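PERULBRIDGE — Zamine Robotics and the Apaza Institute today announced the results of a joint study on how humanoid robots learn to handle office items stored in awkward places, including under desks and inside low cabinets. The study found that a training method known as Trella, which groups practice attempts by how the robot must stand and reach, led to more completed tasks than training on the same attempts in mixed order.

The research team collected 2,107 practice attempts at the Zamine office in Perulbridge. Of these, 1,125 involved work below desk height, where a robot must lean, keep its balance and bring its hand up from underneath. Earlier studies by both organizations dealt mainly with items resting on open tables, and the partners set out to learn whether the same skills would carry over to the rest of an ordinary workplace.
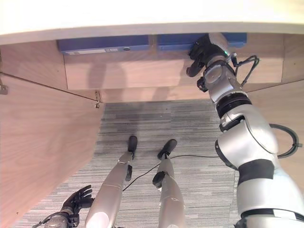 Why is reaching under a desk harder for a robot than reaching across one?

The robot has to plan for its whole body at once. A hand that comes up from below may have a clear path while the elbow or shoulder does not, and each change in the lean of the upper body changes where the feet must carry the weight. Trella treats these as one problem and teaches the stance and the reach together.

Under the Trella method, attempts are sorted into seven groups according to body position before training begins. The robot's control software learns each group in turn and is then tested on transitions between them. Attempts that end with the item dropped or left in place are kept in the training set and marked as such. The partners reported that keeping this material helped the software recognize a poor grip early and try again, although the effect was smaller for items stored high in a cabinet.

To measure the result, the team ran 344 test attempts with items and storage spots that had not been used in training. Half were carried out with software trained by the Trella method and half with software trained on the same attempts in mixed order. The Trella group completed more tasks in every body position tested. The gain was largest in low and enclosed spaces, and smallest when the robot stood upright at a clear surface, where both versions already performed well.

"Most things in an office are not set out on an empty table," the Apaza Institute said in a statement. "They are filed, stacked and pushed to the back. A method has to be judged under those conditions, and these results give us a fair picture of what has improved and what has not." 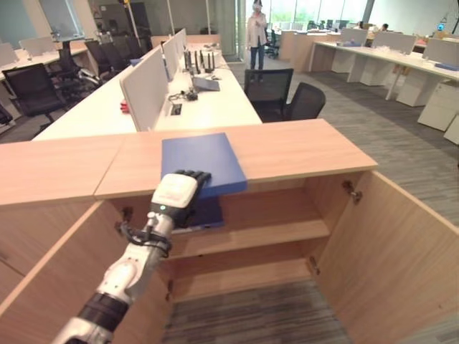 A robotic hand grips the edge of a blue folder on top of a wooden cabinet during the Zamine and Apaza study.

Thin, flat items remained the most common source of failed attempts. Folders and loose sheets tend to shift when the fingers close, and the software was often slow to correct for the movement. The partners also noted that all testing took place in a single office, with one type of robot, and that results may differ in other rooms and with other furniture. A second round of tests at a different site is planned for March.

Zamine Robotics will make the sorted attempts and the labels for each body position available to university research groups on request. A technical report describing the method, the test conditions and the full results by body position has been posted in the research section of the company's website. Requests for the data will be reviewed by both organizations — a process expected to take several weeks.

About Zamine Robotics
Zamine Robotics develops control software for humanoid robots used in indoor workplaces. The company is based in Perulbridge.

About the Apaza Institute
The Apaza Institute is an independent research organization that studies machine learning and physical automation.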